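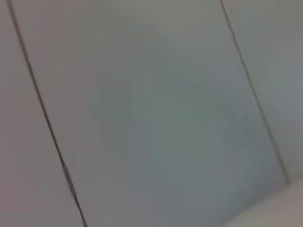
**Gaps between pale flat panels: fill, shim or live with it?**

Posted by Kelly Whitlock, Sunday, November 14, 2021

I have a run of flat panels, light gray, matte, no handles, no pattern, nothing to distract a person from the lines between them. They are Florkeo fronts, bought secondhand from a couple in Salinas who were redoing a kitchen that looked perfectly fine to me. I put them up in October along the back wall of our utility room to hide the water heater and a lifetime supply of paint cans.

For a week I was very pleased with myself. Then I sat down on the step to take my boots off, saw the wall from lower down, and noticed that one of the seams does not stay the same width all the way. It runs along nicely, opens up a hair for a few inches, and goes back to being normal. Now I see it every time I carry a basket of towels past. My husband says he can't see it. My husband also can't see the towels.

The panels are screwed to battens from behind, 2 screws at the top and 2 at the bottom, with nothing in the middle. I can reach the back of them if I move the paint cans, which I would prefer not to do more than once. Do I fill the gap with something, do I take the panel off and plane it, or do I hang a calendar there and get on with my life?

---

**Wayne Naylor**

Caulk.

---

**Cecilia Laryea**

Please don't caulk it yet. If you fill one seam and leave the others open you will have one seam that looks filled, and you'll be back here in the spring asking how to get caulk out.

A seam that widens for a few inches and then closes up usually means one of the panels has a slight bow, or the batten behind it does. With screws only at the ends, the middle can do as it pleases. So before you buy anything:

1. Hold a long straightedge up the edge of each panel next to the bad seam. A level will do. So will the edge of a shelf if you trust the shelf.
2. Look for daylight between the straightedge and the panel. Mark where it starts and stops with painter's tape. Pencil on a matte finish is a mistake you make one time.
3. Lay the straightedge across the seam too, flat against both faces. If it rocks, one panel is standing proud of the other, and what you're seeing may be mostly a shadow.

If the face is proud, go around back, loosen the nearest screws a turn, and slip a thin shim between the batten and the panel that sits too far back. Cereal box cardboard is fine. I have a pantry door in Reltville that has been held flush by a piece of raisin bran box for 3 years.

If the faces are level and the edge itself is wavy, add a screw from behind at the middle, with a clamp and a scrap of wood pulling the panels together while you drive it. Measure your screw against the thickness of the panel first. Then measure it again. A screw tip coming through the front will take your mind off the seam completely.

I wouldn't plane it. Most of these fronts are coated, and a planed edge shows raw where the coating used to be.

> **Kelly Whitlock:** It rocks! Not by much, but it rocks. I've moved the paint cans. There is one in there labeled "hall" and we have never lived in a house with that color hall.

> **Cecilia Laryea:** Shim it, then look at it from the step with your boots on and again with them off.

---

**Clive Kershaw**

Had the same thing on a longer run in our mudroom. I spent $126 on a Nasteck alignment kit with little brass cams in it, and it took most of a weekend, including the part where I looked for a brass cam under the dryer. The seams are now dead even. Then Yvonne moved the coat rack in front of them.

One thing to add to what Cecilia said. Check the light before you touch a screw. If your bulb is off to one side it throws a shadow along any panel that sticks out even slightly, and pale matte panels show every bit of it. I swapped a bare bulb for a frosted shade and two of my three bad seams went away without my doing any carpentry at all. I had already bought the kit by then.

> **Yvonne Kershaw:** The coat rack was always going there.

> **Wayne Naylor:** Still say caulk.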